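Why Do Pipes Burst?

Water moves through pipes inside your walls. When water freezes, it takes up more space. The ice can push so hard that the pipe cracks. Later the ice melts, and water leaks out. 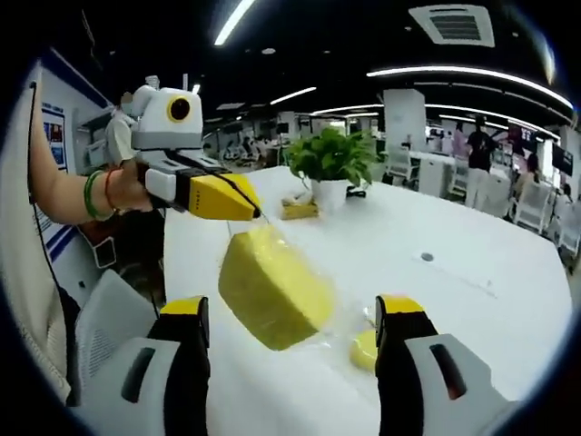
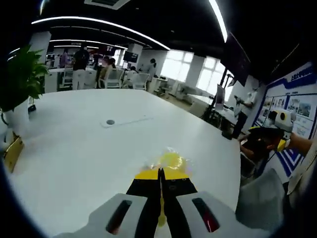 A small leak can soak a floor in one night. Wet wood swells and bends. Wet drywall gets soft and crumbly.

Workers use pumps to suck up the water. Then they set out big fans, and machines called dehumidifiers pull water from the air. Drying a room can take days.

If you see water on the floor, tell a grown-up. Stay away from plugs and cords. Ask where your home's main water valve is.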